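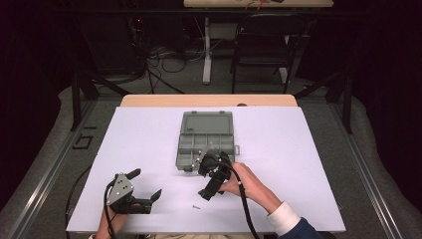 Maarja Siliņa told us at the first review that our survey asked people what they throw out, and people don't know what they throw out. She was right, and we changed the plan the same week.

Background

Our group wanted to find out how much small hardware goes to waste in shared houses near campus: screws, picture hooks, spare keys, fuses, batteries that may or may not be dead. Most tenants move every year and few of them want to carry a jar of loose screws to the next place. We picked two streets, Clindby and Plasach, as they are close together and have a lot of student rentals.

Method

The first version was a form with 200 printed copies. After the review we dropped it and asked households to keep a drawer diary instead. Each house chose one drawer and wrote down what went in, what came out and what was thrown away. The diary ran for four weeks in August, when most leases end. Houses that lost their sheet could send a message in the evening and we filled it in for them. This made the later sheets less reliable, and we have marked those in the appendix.

Results

Together the houses logged more than 1000 items. Batteries were the largest group, then screws and wall plugs. Very little was taken out and used. Several people bought new picture hooks at Mets while they had hooks in the drawer at home, mixed in with other things.

Houses that sorted their drawer by type threw out less on moving day. We can't say that sorting was the cause - the people who sort may just be the people who keep things. On Plasach, one house sorted only halfway through, and its numbers did not change much.

Problems

Our categories overlapped. A "fixing" meant wall plugs to some houses and anything metal to others. We should have sent a sheet of examples. The Zemow spreadsheet also rounded some of the weights, so we report item counts only.

Next steps

We would like to repeat the diary in winter, when fewer people move, and add a swap shelf on Clindby. The landlord there has agreed to let us use the hallway until the end of term.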